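Vinska Two-Finger Gripper — Product Page and Safety Notice

Supplied by Clolside
Product group: grippers and wrist fittings for light table-top arms
Status: available, subject to the safety notice below
Notice issued: August 8, 2021

General

The Vinska is a two-finger electric gripper for light robot arms working at table height. It is intended for teaching rooms, research benches and small trial cells in which an arm handles household and play objects of modest weight. It is supplied with a mounting block, a wrist cable, a set of standard fingers and a printed handbook.

The gripper may be operated from the Amegashie control box or from the customer's own controller by means of the open command set. Customers using the Amegashie box should read the whole of this page before the gripper is next switched on. Customers using their own controller need only read the sections on inspection and on working near the arm.

Safety notice: unexpected closing after a stop is released

Clolside has received 2 reports of a Vinska gripper closing without a command. In both cases the stop button had been pressed while the fingers were open, and the fingers closed at full speed when the button was released. One operator received a bruised finger. In the other case a cup was crushed and no person was hurt.

The fault was reproduced in our workshop at Grurkton. When power returns, the control box is meant to read the position of the fingers and hold them there. If the stop has lasted longer than 90 seconds, the stored position is lost and the box takes the closed position as its starting point. The gripper then moves to that position without waiting for the operator.

The fault is present in control box software version 2. It does not affect the arm itself, which remains still until it is given a command. This has made the fault harder to notice, as an operator who sees a motionless arm may reasonably believe that the gripper is also at rest.

Small objects present the greater risk. An operator setting out play fruit, shallow bowls and similar items will often reach into the space between the fingers to straighten something that has rolled or been knocked.
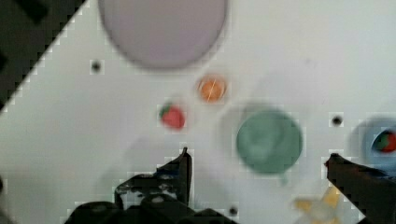

For this reason the space between the fingers must be treated as live at all times when the control box is connected to the mains, whether or not the stop button has been pressed. The stop button on the Amegashie box is not a means of isolation and was never described as one in the handbook. We accept, however, that the wording on the front label could be read in that way, and the label is being replaced.

What customers must do now

Switch off the control box at the wall before placing a hand, a tool or any object between the fingers. Wait until the lamp on the box has gone out.

After any stop, clear the table around the gripper before releasing the button. Do not hold an object in position for the gripper to take.

Do not fit finger extensions until the software has been replaced. Extensions increase the reach of the closing movement and bring the pinch point nearer to the operator's side of the table.

Customers who are unable to follow these steps, for example where the wall switch is out of reach of the operator, should take the gripper out of use. Clolside will extend the warranty by the length of time the gripper is idle on written request.

Repair and replacement

Software version 4 corrects the fault. On release of the stop the gripper will remain without power until the operator gives a separate open or close command, whatever the length of the stop. Version 3 was withdrawn during testing and was not supplied to customers.

The new version will be sent to all registered customers in September, together with the revised front label. It may be installed by the customer. Control boxes may also be returned to Grurkton for the work to be carried out free of charge — carriage is paid by Clolside in both directions.

Grippers should not be returned. The fault lies wholly in the control box, and the fingers and drive need no alteration unless the inspection described below shows damage.

Inspection of the fingers

A gripper that has closed unexpectedly on a hard object should be inspected before further use. With the power off at the wall, check that both fingers move freely by hand and that the tips meet evenly. Look for cracks at the base of each finger and for loose screws in the mounting block. The wrist cable should also be checked where it leaves the block, as a sudden closing movement may pull on it if it has been tied too tightly.

Standard fingers are sold in pairs and must be replaced as a pair.

Working near the arm

The table should carry only those objects needed for the task. Carrying cases, tools and spare parts are best kept elsewhere, so that the operator has no cause to lean across the working area to reach them. Bottles and tall cups deserve particular care, as they are easily tipped by the side of a finger during an approach.

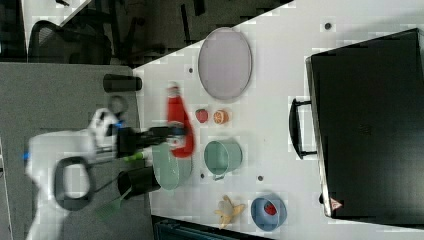
Robot arm and black gripper at a white table, with dishes, a red squeeze bottle and play food.

Seats should be placed outside the full reach of the arm. Where pupils or visitors are present, one trained person should stay beside the wall switch for as long as the control box is connected.

Ordering and reports

New orders for the gripper alone are being accepted as usual. Orders that include the Amegashie control box will be held until version 4 can be fitted before dispatch.

Any unexpected movement of the fingers should be reported to the Clolside service desk in writing, giving the serial number of the box, the software version and the length of the stop, if known. Please do not clear the event record before the report has been acknowledged.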